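Monday, July 8, 2019

Second plating run on the Visari cuff bars, lot 1202. Etau says their new bath holds gold on brass for 55 wear cycles. I don't believe it. Four bars out of six already look thin at the hinge.

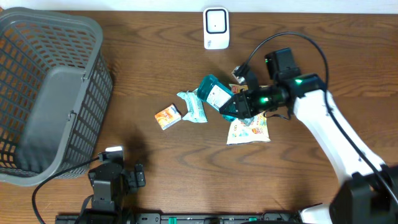
Gray basket, left side of the table.

Jamie Lightfoot blames the polish – maybe, but we used the same polish on the Andik tie clips and they were fine. Rerun without it before anyone promises Visari a September date.

2 comments · 4 shares

Recent entries
Shiferaw enamel samples
Andik tie clips, final check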